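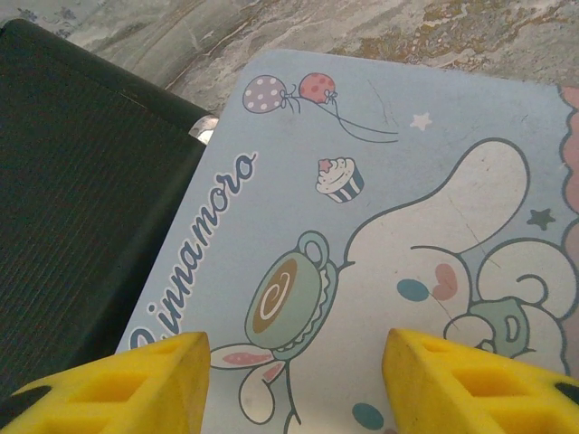
Search this site Enter keywords

Drurner's night market is coming back, and it's getting a second street

28 October 2022
Shares 140 Comments 13

Good news for anyone who spent last winter asking when the Drurner night market would return: it opens again in March, and this time it spreads past the square and all the way down Ezeani Street to the old bus depot!

The town council signed off on the longer route this week after a trial run in the summer that went better than even the organizers had hoped. Stalls will line both sides of the street, with hot food at the depot end and crafts, plants and secondhand books nearer the square. The street closes to cars at four in the afternoon and opens again at midnight.

"We had people eating dumplings on the library steps because every bench was full," said Funmilayo Tamuno, who runs the market. "I loved it, but my goodness, we needed more room."
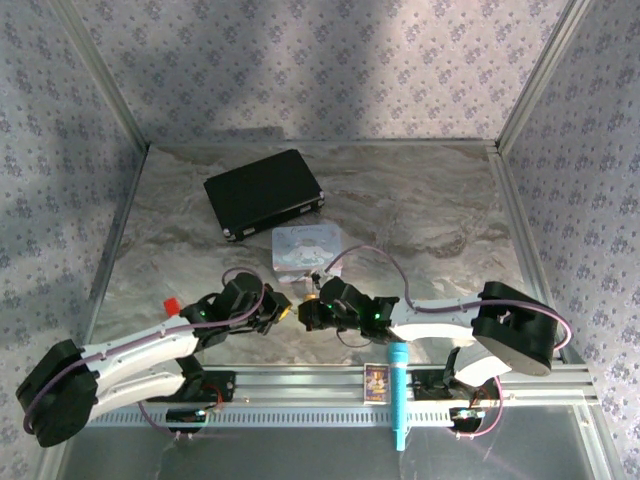 More room means more sellers, and the list so far is a treat. Gimeline, the bakery that sold out of cardamom buns by seven each night last time, has taken a double stall and promises a second oven. Fleso, the small cider press from up the valley, is coming for the first time and bringing a pear cider that hasn't been sold in town before. There will be grilled corn, pepper soup, smoked trout and (yes, again) the giant pretzels.

Music moves too. The stage sat so close to the food line last year that the brass band had to stop whenever somebody's order was called. Now it goes on the depot loading dock, which has a roof and, according to singer Ilgın Kırmızıgül, a lovely echo. She opens the first night with her quartet and says they have been working up a few dance numbers just for the occasion. Bring shoes you can move in.

Stall applications are open now through the market office, and there's space for roughly 200 sellers over the season. A table costs the same as last year, and first-time sellers can share one and split the fee. 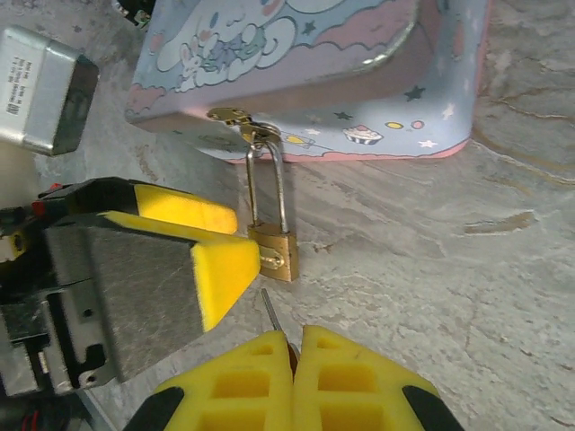

Do visitors need a ticket to get in?

Entry is free every night, with no booking. The only thing to reserve is a seat at the long-table supper on closing night, and those go on sale at the library desk 2 weeks before.

Parking will be at the school field, with a shuttle running to the square until the last stall packs up.

13 comments Share this story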